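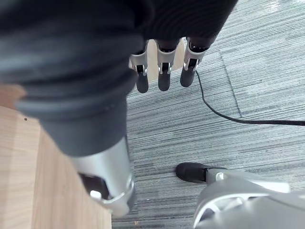
Why do people in Gatden still bake their bread at home?
Most of them told us that the shop bread becomes dry after one day, and that they like to know what is inside it. Price was the third reason, and it was less important than our group had expected.

Our project was made for the course Food and Society. We wanted to learn how households in two places, Gatden and Stimberg, get their daily bread. Gatden is a small town with one bakery, named Macedo. Stimberg is bigger and has a weekly market and several supermarkets.

Method

We prepared a paper questionnaire with short questions and left copies in the library, the sports hall and the bakery. In total we received 188 completed forms. A few people wrote long comments on the back side, and these comments were often more useful than the answers on the front. We also made 3 longer interviews with persons who bake every week. The interviews were held in their kitchens and we took notes by hand.

One weak point must be mentioned. The forms in Stimberg were collected only on market mornings, so people who work at these hours are probably missing.

Results

In Gatden the home bakers mostly use wheat flour mixed with rye. In Stimberg white wheat flour is more common, and many households own a bread machine. The flour from the Fliltano mill was named often in both places, although it is sold only in large bags. Several families share one bag between them.

Sourdough was a difficult subject. On the forms many people ticked that they keep a sourdough starter, but some of them meant dried sourdough from a packet. We should have explained the word better.
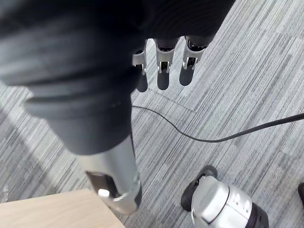
How long does a home baker need for one loaf?
The working time is short, but the dough must rest for 2 periods, so the whole process takes most of a morning. The interviewed bakers do other housework while they wait.

The younger people who answered bake less often than their parents, but they are more interested in wholemeal flour and seeds. Two of them wrote that they learned from a grandmother who never weighed anything, and that they had to find out the amounts by themselves.

Further work

In April we would like to repeat the questionnaire in Stimberg on evenings, with the sourdough question written new. The bakery Macedo has agreed to keep our forms on its counter again.

Report handed in on 13 Jan 2022.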